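Changing the Bag in a Small Wastebasket: Your Questions

January
By Tia Wainwright

I love this topic more than is reasonable, and clearly so do you, going by the mail. These are the ones that come up again and again.

What size bag do I need for a round basket?

Measure around the rim with a piece of string, then halve it. The flat width of the bag should be a bit more than that number, so the bag will open over the rim without a fight. My own bedroom basket measures 30 inches around, so anything a little wider than 15 inches flat goes on beautifully. Check the depth too, and leave yourself a few inches for the fold!

How do I stop the bag from sliding down inside?

Fold plenty of it over the top. A skimpy cuff gives way the first time you drop in an apple core. I pull mine well down the outside and let it bunch (pretty it isn't, but it holds). If you want it snug, gather the slack at one side and tie it in a small knot under the rim.

Why is there always air trapped underneath?

The bag seals against the sides on its way down. Push your fist to the bottom first, smooth upward, and fold the rim over last. Marjorie Catterall wrote in to say she slips a drinking straw down the side while she does it and pulls it out at the end, and I tried it, and it works!

Is it silly to put the basket on a table to do this?

Not at all, I do it every time. Your back will thank you, and you can get at the rim from all sides. Wipe the bottom of the basket before it goes up.

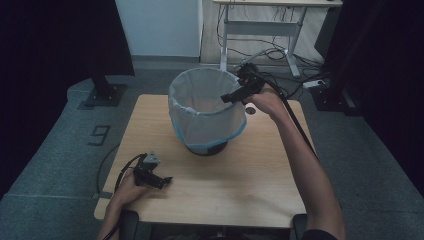
A low table is kinder than a kitchen counter, especially if you're short like me, and you want to be looking down into the basket so you can see whether the bag has reached the bottom.

White bags or black?

I like thin white ones for bedrooms and desks. You can tell at a glance when they need changing. Black is fine for the garage.

Can I keep spare bags in the bottom?

Yes, please do! Lay a few flat under the one in use. Colin Bellamy asked whether they get dirty: only if the top bag leaks, so keep wet stuff for the kitchen can.

How often should I wash the basket itself?

Once a month is plenty for paper and tissues. Warm water, a drop of dish soap, and let it dry all the way before the new bag goes in, or it will stick to the sides and smell musty.

Questions or tips: write to Tia at the Bunting household desk
© Bunting. All rights reserved.
Back to top

Recent items
Mervyn Clegg on sorting the junk drawer
Folding fitted sheets, the slow way
Where do you keep your dustpan? 93 readers answer
Roy Cheetham's broom closet makeover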